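The case against the capsule pantry

My sister-in-law forwarded me another one of those articles last week, the kind where a person with very clean countertops explains that you only need 13 ingredients to cook everything. I read it twice. I wanted to be fair to it. I have been wrong about kitchen advice before (I held out against the salad spinner for years, and I was an idiot), so I try to give these things a hearing before I start complaining.

I am going to complain now.

The idea, if you have been spared it, is that your cupboards are full of stuff you bought once and never finished, and that this is a moral problem as well as a storage problem. You pull everything out, keep a short list of basics, give the rest away, and from then on you cook freely and cheaply from the short list. The writer of this one, Helju Kļaviņa, says she cut her grocery bill so much that she paid for a week in Romon. Good for her. I would like to see the receipts, and I would also like to know how many dinners that year were chickpeas.

I did try it, which is more than I can say for most of the people who shared the article with me. I gave it all of October. I put the extra jars and boxes in a crate in the hall closet and told myself I could not go in there.

The first week was fine. Any plan works for a week. You have leftovers, you have the good mood that comes with having wiped down a shelf, and you are getting a lot of credit in your own head. Pasta with garlic, rice and eggs, lentil soup, rice and eggs again. By the second week I had started buying small things "just for tonight" and eating them standing up so they would not count as pantry items. Mustard was one. A jar of capers was another. I don't even love capers.
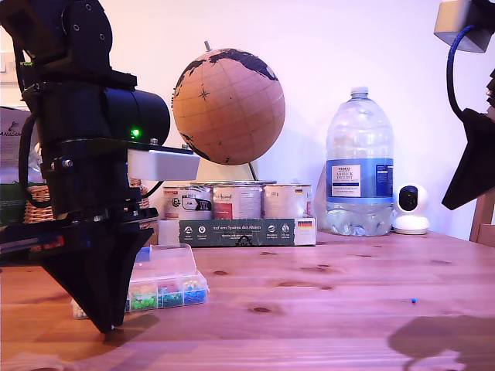

What bothers me about the math is that it leaves out the part where you pay for the same thing over and over. If you throw out half a bottle of fish sauce because it did not make the list, and then in March you want to make the one noodle dish your kids will eat, you are buying fish sauce again. The old bottle was already paid for. It was sitting in the dark, bothering no one, and it would have kept. Kļaviņa writes that "an unused ingredient costs you every day it stays." How? I rent my apartment by the month and the landlord has never once asked about the fish sauce.

Then there is the shopping side. The article says to buy your short list in bulk, and recommends the big store out past Clostham, where the rice comes in sacks. I drove there. Gas both ways, an hour of my Saturday-type energy, and I came home with $181 of food, a good part of it oil. Maybe that pays off over a year for a family of six. For two adults and 3 kids who each hate a different vegetable, I have my doubts. I also had nowhere to put the rice, given that the whole point had been to have less in the cupboards.

Mārtiņš Mets, who used to write the food column in our free weekly before it folded, had a line I liked better. He said a pantry is a record of what you have been curious about. I think he was mostly defending his own shelves, which by his account included a lot of vinegar. But it fits how I cook. I make a thing because I saw it somewhere or ate it at a friend's house, and that means buying the odd spice, and some of those spices turn into regulars. Smoked paprika was a one-time purchase for me once. Now I go through it faster than black pepper. Under the 13-ingredient rule it never gets in the door.

I'll grant the other side a few points. I do forget what I own. When I brought the crate back out of the closet I found two open bags of cornstarch, and a can of coconut milk older than my youngest. Things at the back of a deep shelf might as well be on the moon. And I did get better at lentil soup, which needs more acid at the end than any recipe will tell you.

But that is an argument for looking in your cupboards every so often. You could do it while the pasta boils. It doesn't need a method with a name, and it certainly doesn't need the matching jars that the article happens to link to at the bottom, from a shop called Liepiņa, at a price I am not going to repeat in front of my mother, who reads this. I counted on the bulk food being cheaper. I did not count on the jars.

A reader asked after my last post whether I would try the freezer version, where you cook for one long day and eat from it all month. Ekmont, the meal planning site, has a free chart for it. I've printed the chart. It starts with "clear your freezer completely," so you can guess how I feel about it already, but I have a pork shoulder in there that needs using up anyway and I'll probably start with that.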